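Clitik used to send its sorters to a warehouse. Now the shift happens in bedrooms. Grip, lift, put down, again — a box of bits on a bed, and the robots learn from it later.

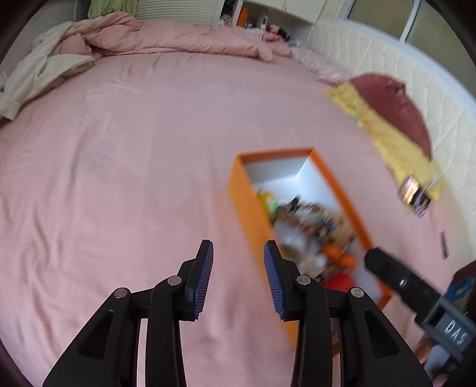 *Photo: Zevstead / Degefa*

Pay is per clip now, not per hour. 400 clips a week is the target. Some like it, no commute. Others miss the canteen, and teh wrists ache either way.

The fiddly stuff is what Clitik wants most. Beads, keyrings, a soft toy, a shiny red case wedged in with the rest.

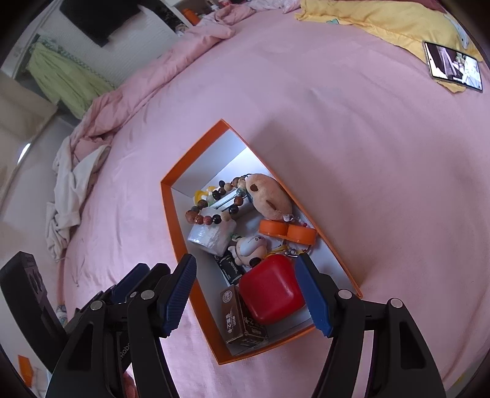

**Will the sorters lose their jobs once the robots have learnt?**

Clitik says no one goes before August. After that it depends on the Wekance contract, wich isn't signed.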